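**March - crowd count, Clanar march, working notes**

Second pass on the overhead stills from the Rarnport bridge. The organisers' figure and the police figure are far enough apart that neither goes in the report without our own count beside it. Route split into 16 segments, same grid as the Prarard rally so the two can be compared.

Segment 9 recounted by hand: 70 heads, first pass gave 64. Difference is placards hiding faces near the kerb. Segments 10 to 12 still to redo.
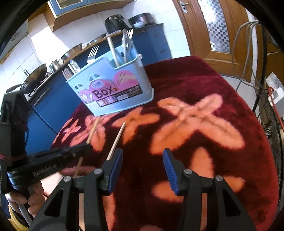 Counter-protest kept in a separate sheet. They stood on the steps of the Bošković building and hardly moved, so one count is enough. Anyone crossing between the two groups goes with the march - crude, but we did it that way last time.

Running total for the march is 1,852 with three segments outstanding. Do not quote this yet. Under the old density method the same stretch came out 1,000 lower, mostly from treating the pavement as empty.

To do:

- redo 10 to 12 from the 2 pm set
- check clock offset on the second camera
- ask for the permit map, ours has the old road layout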